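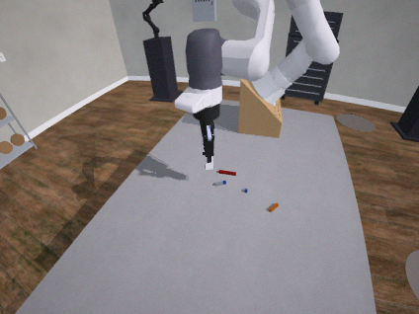 The white arm in the simulated room, gripper pointing straight down beside the small parts.

Practice Picking Up Small Parts in Simulation Before You Use the Real Arm

Posted Sunday, January 25, 2026

If you've just finished bolting together an arm in your garage or at a shared shop, I know exactly what you want to do next, and I'm going to ask you to wait one more evening. Set up the same job in a simulator first. I did the first pickups for my Damel build the other way, straight onto the bench at Wusten, and bent a fingertip before I'd finished my tea. Everything below is what I do now, in the order I do it.

What you need

A computer with a half-decent graphics card, the model files for your arm, a tape measure, and a simulator. I use Cuvuvham and the menu names below come from it, but any simulator that handles contact will get you there. You'll also want the dimensions of your gripper. Mine is a Šimkus parallel gripper that opens to 70 mm.

Step 1. Build the table and the mount

Start with the table, and measure the real one. Don't go by the size on the receipt (I did, and mine was off by the thickness of the edge trim, and I spent a very silly hour looking for the mistake in my code). Make it one plain box with a matte surface. A fancy wood texture on the tabletop makes small parts harder to pick out later on.

Next comes the mounting block. If your arm stands upright on a flat plate you can skip ahead, but if it sits on a wedge, as mine does, model the slope carefully. My block is 268 mm tall at the peak. Measure the slope with an angle gauge, type that into the base joint, and then command the wrist to point straight down. If the gripper leans, the slope is wrong. Go back and fix it now, please! Every height you set afterward depends on it.

Step 2. Add the small parts

Pick pieces that will give you different kinds of trouble. Cylinders roll, tiny cubes hide between the fingers, and anything with a cap has a step in it where the grip can slip. Weigh the real ones on a kitchen scale and enter the weights. Give each part its own color too, so you can tell at a glance which one has been nudged.

Scatter them loosely near the middle of the table, well inside the arm's reach. You can type in positions, but I like to use Drop and Settle, which lets them fall from a small height and come to rest on their own. Save that layout under a name you'll remember.

Step 3. Set your heights

You need two. The travel height is where the gripper moves from place to place, and it should clear your tallest part with plenty to spare. I use 122 mm. The pick height is where the fingertip sits just above the tabletop, close enough to get around a part lying flat.

Move down from one to the other slowly, with the gripper open, somewhere off to the side of the parts. Watch the Contact panel as you go. If a number pops up before you reach the pick height, the tip is touching something, and most likely it's the table.

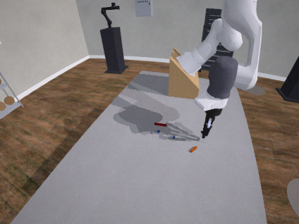 Once the straight-down approach works, try coming in at an angle. A tilted gripper can get at a part that has a neighbor on one side, and it gives you a much better view of the fingertips from a camera set across the table. It also brings one corner of the fingertip closer to the surface than the other, so raise the pick height a touch and lower it again in small steps.

Step 4. Keep the shadows on

It's tempting to switch shadows off to speed things up. Leave them on if you plan to use a camera to find the parts. The arm throws a big dark shape across the table, and a little blue part can look quite different with a shadow over it – my color settings were lovely until the arm moved in. Turn the main light to a few different positions and check your colors again at each one.

Step 5. Run it and read the log

Load your saved layout, choose one part, and let the arm try. Then reset and try again. I do the easiest part many times over before I move on to the next, and I save the log from every batch. My longest one came to 939 lines, and the useful bit was a single warning about the wrist joint reaching its limit.

If a part shoots out sideways when the fingers close, lower the closing speed first and look at friction second. If the part sinks into the table, your time step is too large. Halve it and run again.

Step 6. Take it to the bench

Copy the heights over, add a little extra to both, and run at the slowest speed your controller allows. Keep a hand on the stop button. Use a foam block for the first few pickups and swap in the real parts one at a time. If anything on the bench gets moved, measure it again and update the simulated table before your next session.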